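Rorbridge Supper Club — minutes of the planning meeting, Apr 14, 2025

Present: Abenezer Mekonnen (chair), Imelda Fajardo, Fuad Abdella, Mahlet Gebremichael, Robel Beyene (minutes)

Abenezer thanked everyone for coming out in the rain, and Imelda especially for the lentil soup, which held up the start a little and was well worth it.

1. June supper
We talked for a good while about numbers and settled on 90 guests, the same as last time, with the long tables back in the big room. Mahlet will ask Plavano about tablecloths — the green ones if they still have them.

2. Money
There is $227 left after the spring supper. Fuad would love to see us reach $1000 by the end of the year, and we all wished him luck with that!

3. Bottles and the wine rack
This took up most of the evening. Everyone likes the reddish-brown rack with the scalloped rails, and it was agreed that it should go out at the supper, set at a slant so guests can reach the bottles from the front. Bottles lie on their sides in the rounded recesses, ends sticking out, and the one with the bright blue label should stay near the middle where people can find it.

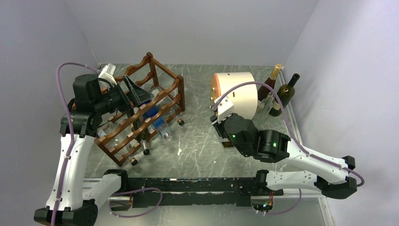 Fuad wondered whether clear bottles ought to be mixed in with dark ones at all, as he would sooner see them kept on separate tiers. Mahlet liked them mixed. We left it with Imelda, who will set up the rack 30 minutes before the doors open.

4. Any other business
Robel still has the spare key.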